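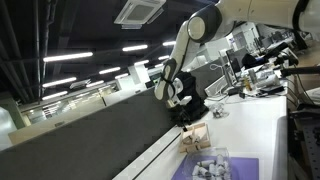 Work table in white, shown with a gray partition panel, a purple mat and a small open box in pale wood.

Kirkness Work Table and Partition Panel

The Kirkness is a plain white table for sorting, light assembly and bench work. It is sold by Flutside on its own or as a set with one partition panel.

Table
The top is smooth and white, so small parts are easy to spot against it. It stands 28 inches high and comes fully assembled except for the legs, which bolt on with the wrench supplied. Wipe it down with a damp cloth and mild soap. Do not use scouring pads.

Partition panel
Dark gray matte face with a light beige-gray cap strip along the top. Panels join end to end with the Zolport connector, sold in packs of 4. The panel takes pins on both sides. Vacuum with a brush attachment.

Mats and containers
The mat lies flat and marks out a place for one job. Purple is in stock now, and green returns in October. Clear containers go well with it, as you can check what is inside without picking them up. The one on the mat holds a pile of small gray-and-white cylindrical pieces. Mats and containers are sold separately. The wooden box and the parts are not for sale.

Ordering
Item code for the set: 800. Item code for the table alone: 76. Orders are packed at our Stankevičius warehouse and go out on a pallet. The driver delivers to the loading dock or front door only. If you need the table carried upstairs, say so when you order and we will quote for it.

Tables can be returned unused, with all the bolts, in the original box. Cut panels cannot be returned.

For floor plans and panel layouts, write to Margus Lukoševičius in the sales office. Please include the room measurements and mark the doors and outlets.

Page last updated May 6, 2023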